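How to Weather a Foam Prop Axe So It Looks Like Metal

Posted 12/08/2020 by Theerawat Yimyam

Store-bought foam weapons are light, safe and allowed at most conventions, but they come out of the package looking like pool toys. The color is flat, the edges are too clean and there is often a mold line down the middle of the blade. You can fix all of that in a weekend with craft paint.

I wrote this up after repainting the axe for my Karnlow raider costume. The same steps work on swords, hammers and shields as long as the surface is foam with a rubbery skin. If yours is bare foam, seal it with three coats of flexible sealer before you start.

What you need

Flexible primer (I use Foller, gray)
Acrylic paint in black, dark brown, silver and a rusty orange
A 1-inch flat brush and an old stiff brush
Makeup sponges
Fine sandpaper
Matte clear coat that stays flexible when dry
Paper towels and a cup of water

Don't use regular spray paint from the hardware store. The solvent in it can eat the foam, and it cracks the first time the blade bends.

Step 1: Clean and sand

Wash the prop with dish soap and warm water and let it dry overnight. Sand the mold line lightly with the fine paper. Stop as soon as you can't feel it with your thumb. If you go through the skin, dab a little sealer on the spot and wait for it to set.

Step 2: Prime

Brush on two thin coats of primer, going the same direction each time. Leave two hours between coats. Bend the blade gently when the second coat is dry. If you see hairline cracks, the coats were too thick and you need to sand that area and redo it.

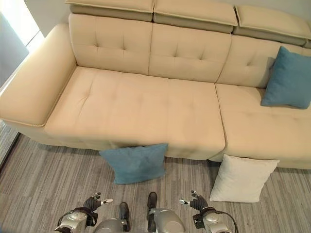
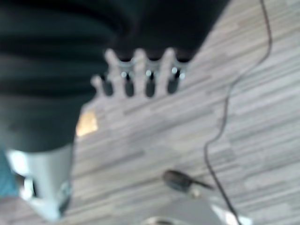 Step 3: Black base coat

Paint everything that will be metal solid black. Get down into the engraved parts, where the stiff brush works better than the flat one. The handle can be dark brown at this stage. I paint the blade first and tape it off with low-tack tape before doing the handle.

Step 4: Dry brush the silver

Dip the flat brush in silver, then wipe nearly all of it off on a paper towel. Drag it lightly over the blade from the center out toward the edge. The raised parts pick up the color and the low parts stay black. Go over the cutting edge a few extra times. It should be the brightest part of the axe.

Step 5: Add rust and grime

Thin the orange with water and sponge it around rivets and where the blade meets the handle. Use less than you think you want. Ga-eun Ok, who did the shields for our Majimbun group, puts a thin wash of black over the orange and wipes it off after a minute. I tried it on the back side of mine and liked it enough to do the front too.

Step 6: Seal

Two coats of matte clear, a full day apart. Hang the prop by the handle so nothing touches the blade. Mine still felt tacky the next morning, so I gave it one more day.

Care and transport

Carry it in a pillowcase or a long cloth bag. Plastic bags stick to the clear coat in a hot car. Touch up chips with black first, then silver over the top. I keep a small jar of each in my repair kit, along with a spare sponge.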